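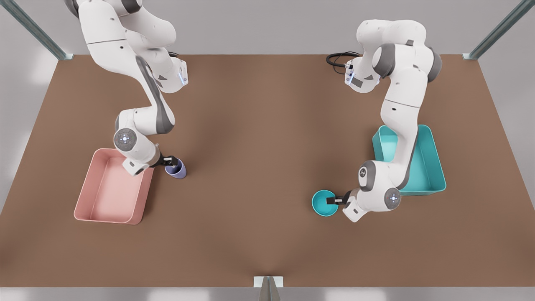
I promised a proper update on Kara, our two-armed sorting cell, and February got away from me completely. So, quick catch-up! The job is table tidying: pick up a cup or a bowl, put it in the bin of the same colour. It sounds like something a toddler could manage, and my sister has pointed out that hers does.

Most of the past fortnight went on setup in the simulator, before I let myself go anywhere near the real arms. First up was where the bins go. I'd had them much too far out, and the arms had to stretch so far that the elbows got close to their limits. Now each bin sits almost under its own arm, pink for the right and teal for the left (the robot's right and left, I mean, so it's swapped if you're looking from the front - I've been caught by that more times than I'd like to admit).

The downside is that a forearm can pass very low over its own bin. I put in a lift of 45 mm after every grasp and that cleared up most of the bumps. Zodwa Van Wyk suggested turning the pink bin at an angle too, which I grumbled about and then did, and she was right.

Grasping is still two separate recipes. The cup gets a squeeze round the body with both fingers. The bowl is too wide for that, so the left gripper takes it by the rim, and I've slowed the closing speed right down so it doesn't tip.

I ran 547 picks overnight and 17 failed. Nearly all of those were the bowl! I went through the logs with a big pot of tea and found that my rim height was about 2 mm too high, left over from an older bowl model I'd forgotten to swap out. Fixed now, and I'll rerun the lot tonight.

Still on the list: redo the wrist calibration on the left arm, save the joint zeros somewhere sensible (last time they lived in a text file on my desktop, sorry Emerson), and check the cable slack behind the shoulder when the arm swings all the way across. After that it's over to the real table at Skosgate, where I fully expect to do the bin positions all over again.

Posted Mar 3, 2018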